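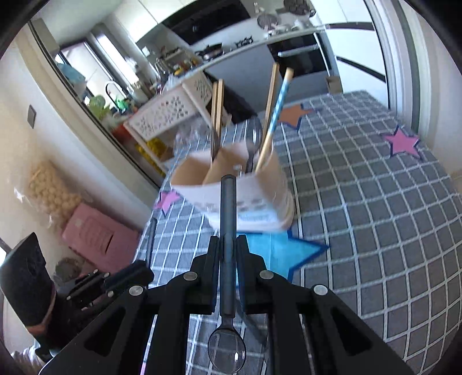

Photo: Zulmira Quintela

Lomadgate Supper List
Subject: Re: [lomadgate-supper] Forks and spoons, washing or throwing out
From: Florencio Requena
Date: September 15, 2025

Simão wrote:

> I went through the supply closet before I put in the fall order, and I would like to settle the flatware question before I spend any money. We are nearly out of plastic forks, we have far more plastic knives than we will ever use, and the spoons are somewhere in between. The last case of forks was gone by the end of June.
>
> Last spring several people said we should stop buying the plastic altogether and get stainless. I'm not against it. My worry is who washes it. The hall sink is small, the hot water runs out, and the people who cook are the same people who end up cleaning. If we add a tub of dirty forks to every supper I think we lose a cook or two by winter.
>
> The other choice is the wooden kind. I tried one with soup and didn't like it, but I could live with it.
>
> Please answer on the list and not just to me, so I don't have to report what everybody said.
>
> Simão Barreto

I've been on the dish end of these suppers for a long time, so I'll answer the washing part first and then the money.

Forks and spoons are the easy part of washing up. Serving pans are what take the time, and we wash those already. When the church in Stundutthorpe went over to stainless, I helped at two of their dinners to see how it went. They set a bus tub with hot soapy water at the end of the scraping table, and people drop their flatware in when they bring up their plates. By the time the pans are done, the forks have soaked long enough that there is hardly anything to scrub. They go through in batches, get rinsed in a colander, and are spread on towels. I would guess it added less than half an hour, and most of that was drying.

The hot water is a real problem. Our heater can't keep up if somebody starts on the pans right after the coffee urn is filled. I think we can get around it by filling the soak tub early, before the line opens, and putting a lid on it. I would also like to ask the hall to turn the thermostat up on supper nights. Eduardo Patrício has the key to that cupboard and told me he doesn't mind doing it if we let him know the day before.

Now the money. A normal supper is about 200 people, counting children. If everybody takes a fork and a spoon, and a knife when there is meat, we would want 600 pieces to be safe. We don't need that many knives, though. Most of what we serve can be cut with the side of a fork, and the plastic knives in the closet will cover ham night until they are gone. So I would start with 400 pieces, forks and spoons in equal numbers, and see how far that gets us.

Antunes, the restaurant supply place out past the feed store, sells used stainless by weight. It doesn't match. Some of it is heavy hotel flatware and some is thin stuff that bends if you lean on it, so someone has to stand there and sort through the bins. Zulmira Macedo and I did this for her sister's wedding and came home with very good forks and some poor spoons. I would be willing to go again. New flatware in the plain pattern costs more, but it stacks better and you don't have to sort it. I don't have a strong feeling either way. I do think we should avoid anything with a plastic handle, because the handles crack after enough hot water.

About the wooden ones. I used them at the Geden picnic, and they were all right for salad and cake. With anything hot and wet, the spoon gets rough on the lip before you finish the bowl. They are also shallow, so the older people had trouble getting much broth with them. If we had to have a throwaway spoon on soup night, I would take the clear plastic kind over wood. I know that's not what some of you want to hear.

We also should keep some disposables on hand no matter what we decide. We send out covered plates to people who can't come, and those forks are never coming back. We also have the outdoor suppers, where things get dropped in the grass. One case of plastic a year would likely cover both. The paper holders that sit on the tables can stay too. They hold up fine as long as they aren't set down in a puddle of lemonade, and they fold flat again for the closet if people are gentle with the seam.

On losing pieces: we will lose some. Stundutthorpe found theirs in the trash at first, mostly spoons, scraped off with the napkins. They moved the trash can so that you reach the soak tub before you reach the can, and it got better. Somebody also told me about a magnet that sits on the rim of the can and catches flatware on the way in. I haven't seen one work, and I believe some stainless won't stick to a magnet anyway, so I wouldn't buy it without testing it on our own forks.

Storage needs some thought. The closet shelf that holds the plastic isn't strong enough for a full load of metal. I would put the stainless in the low cabinet under the pass-through, in lidded bins, forks in one and spoons in the other. That cabinet now has the old tablecloths in it, and the Christmas ones. Zulmira Quintela has offered to take the tablecloths home, wash them, and tell us which ones are worth keeping. If anybody is attached to a particular one, write to her before she starts.

What I would suggest, Simão, is that you hold off on the full fall order and buy one small case of forks to get us through the next supper. I'll go to Antunes with whoever wants to come, and we'll bring back enough for a trial. We use the stainless at the 2 suppers after that, and I'll be at the sink both times, so the cooks don't have to touch it. If it's miserable, I'll say so on this list, and you can order the plastic with my blessing.

Does anyone still have the big colander with the blue handles? It was not on its hook when I looked, and I would like to have it back before we try this.

Florencio Requena

_______________________________________________
lomadgate-supper mailing list
To leave the list, send a message to the list owner with the word "remove" in the subject line.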